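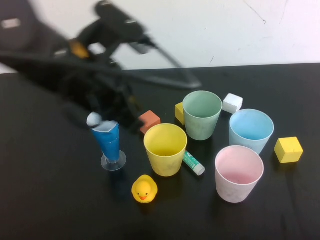
Skeltberg, 2026-09-06

Home Posts Kitchen Money About Contact
Search this blog Go

I have been told three times this summer that I should stop buying cheap plastic cups and get a set of the "lifetime" kind. The last person to tell me was Erdal Polat, and he had the brochure with him. The brand is Canpolat, the set is 88 dollars, and the promise is that you will never buy another cup.

I have my doubts.

First, the word lifetime. I read the small print on the back, which took longer than it should have because it was gray on slightly lighter gray. The guarantee covers "manufacturing faults under normal household use." It doesn't cover scratches, fading, staining, or anything that happens in a dishwasher above the stated temperature. Those are the only things that have ever happened to a cup in my house. I have yet to meet a manufacturing fault. I have met plenty of turmeric.

Then you have to send the faulty cup back at your own cost, with the receipt, to an address in Junmont. I keep receipts for taxes and for the boiler. I am not going to start a folder for drinkware.

Second, the green argument. Erdal says one good cup replaces 100 bad ones, and he may be right, but when I asked where the number came from he pointed at the brochure again. My pastel ones came from the discount store at Predadach, and the oldest of them have been through two moves and a flooded basement. They look tired. They hold water. If I threw them out to make room for something better for the planet, the planet would be up one set of cups in the landfill and one set fresh off the production line. I can't make that sum come out the way the brochure does.

I will say this for the expensive ones – they feel nice. There's some weight to them and the rim isn't sharp. Erdal let me drink a coffee out of his, and for as long as the coffee lasted I was nearly sold. Then I remembered that I had also nearly bought the 200 dollar pan in May, on the strength of one egg.

What bothers me more is how we talk about all this now. A cup used to be a cup. You bought it when the last one broke. Now there is a "drinkware journey," and people who own four of something are asked whether they have thought about owning the right four. A stemmed plastic cup, by the way, is still the best thing to hand someone on a back porch, and the lifetime range doesn't include one. I checked.

Erdal has promised to report back in two years. I told him I'd be drinking out of the same cups when he does, and he said that wasn't a test of anything. Fair enough. I still want to see what his look like after the turmeric.

2 comments Share Older post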